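Category: Data & Documentation / Household
Reading time: 6 min

# Tritari Table Clearing Set: README

Last updated 3 January 2024

This README covers the table clearing part of the Tritari household collection. It lists what is in the folders, how the crockery was chosen, how the labels are written and where the known problems are. If you only want the dishes and shelves, see the separate README in the `cupboard` folder.

## Summary

The set is a record of small domestic jobs done at a low table: stacking plates, moving a stack from one place to another, putting bowls inside bowls, and clearing what is left after a light meal. Each job is a session. Each session has still pictures, a short text note and a line in the index.

- Sessions: 22
- Crockery groups: 6
- Rooms: 3
- Language of the notes: English, with some Japanese in the older ones

Sayaka Arai put together the crockery list and wrote most of the notes. Hideaki Sugiyama keeps the index. Waraporn Phetsri checked the labels against the pictures, and Sivaprasad Subramaniam wrote the loader script.

## Folder layout

```
tritari-table/
 README.md
 index.csv
 crockery.csv
 changes.txt
 notes/
 stills/
 labels/
 tools/
 load.py
 check_names.py
```

Session folders inside `stills` use the same name as the note and the label file. A session called `kawaguchi-04` has its pictures in `stills/kawaguchi-04`, its note in `notes/kawaguchi-04.txt` and its labels in `labels/kawaguchi-04.json`.

## Where the sessions took place

Most sessions are from the Kawaguchi rooms. The remaining ones come from the Misteck room, which has less daylight and a longer table. The room name is in the first column of `index.csv`.

Furniture was moved between sessions, so don't use the position of a table or chair to tell the rooms apart. Use the index.

## Crockery

Every group has a short code in `crockery.csv`. The code is what appears in the labels.

| Code | Group | Usual job |
|---|---|---|
| PO | orange plates and shallow bowls | stack, carry |
| PW | white plates | stack, clear |
| BS | small bowls | nest, clear |
| BL | large bowls | carry |
| CU | cups | clear |
| TR | trays | carry |

PO is one group on purpose. It was split in the first version, with plates and bowls under separate codes, and the labels did not agree with each other. From the side, a shallow bowl in a stack is hard to tell from a plate with a raised rim. Waraporn merged the two codes in March and reran the name check. If you have older label files with `PO1` and `PO2`, replace both with `PO`.

Chipped pieces were left in. Cracked ones were thrown out and the code was kept for whatever replaced them, so a code stands for a group and does not follow a single plate through the whole set.

## Labels

A label file is a list of entries. Each entry names a picture, a crockery code, a surface and a state.

```
{
 "still": "0017.jpg",
 "code": "PO",
 "surface": "table",
 "state": "stacked"
}
```

Allowed values for `state`:

- `single`: one piece, nothing on it or under it except the surface
- `stacked`: two or more pieces of the same group, one on top of another
- `nested`: a smaller bowl inside a larger one
- `mixed`: pieces from different groups in one pile
- `unclear`: the labeler could not decide

There is no field for how many pieces are in a stack. We tried one and dropped it. The lower plates are often hidden by the rim of the top one, and two people labeling the same picture came up with different numbers. `stacked` means at least two.

There is also no field for clean or dirty. A brown patch on a plate can be sauce, glaze or the shadow of something nearby, and a white spot on a glossy rim is usually light. The text notes sometimes say what was eaten. Treat that as background and don't turn it into a label.

## Picture quality

Pictures were not sorted by sharpness. If the session was kept, everything in it was kept, including the blurred ones. Fumiko Tsuchiya asked for this when the set was planned, and the index has a `blur` column so that you can filter them yourself. Values are `none`, `some` and `strong`.

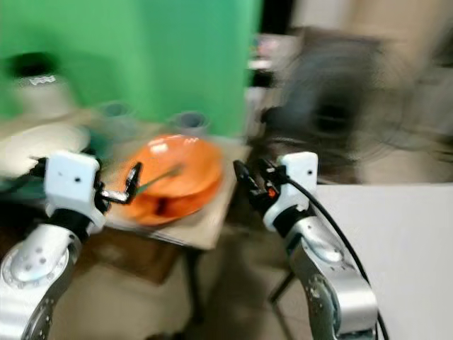
For stacks of glossy crockery, color holds up better than outline. The PO group can be picked out in most `strong` pictures by its orange alone. The white plates are much harder and a good share of their `unclear` labels come from blur. If you are testing anything that depends on the edge of a plate, filter to `none` first and add the others later.

Bright reflections are a separate problem. They are not marked in the index. The glazed groups (PO, BS and BL) have the most of them.

## Known problems

- 17 label entries use `desk` as the surface where they should say `table`. The loader corrects them when it reads the file. The files themselves are unchanged.
- Some notes call the trays "boards". Same things, code TR.
- The note for `misteck-02` stops after the second line. Sayaka has no other copy.
- `check_names.py` fails on folder names with a space in them. Rename the folder before you run it.
- Cups are under-represented. They were mostly cleared before the plates and the early sessions started after that point.

## Loading the set

```
python tools/load.py --index index.csv --room kawaguchi
```

Leave out `--room` to load everything. Add `--blur none` to skip the blurred pictures. The script prints the sessions it found and any label with a code missing from `crockery.csv`. It needs no packages outside the standard library.

## What the set is suitable for

Finding crockery on a table, telling single pieces from stacks, and grouping by color or kind. It has been used at Fukomard for checking a tidying checklist against pictures of the finished table, and that worked well enough with the white plates left out.

It should not be used for estimating sizes. No measurements were taken of the plates or the tables. It is also a poor choice for anything about food.

## Changes

The full list is in `changes.txt`. The main ones so far are the merged PO code, the new `blur` column and the removal of the count field. The next version will add the missing cup sessions from the Misteck room.

Corrections are welcome. Send the session name, the file name and the value you think is right, and Hideaki will update the index.

Tags: crockery, tableware, labels, household

We use cookies to remember your settings and to see which pages are read. Accept | Manage choices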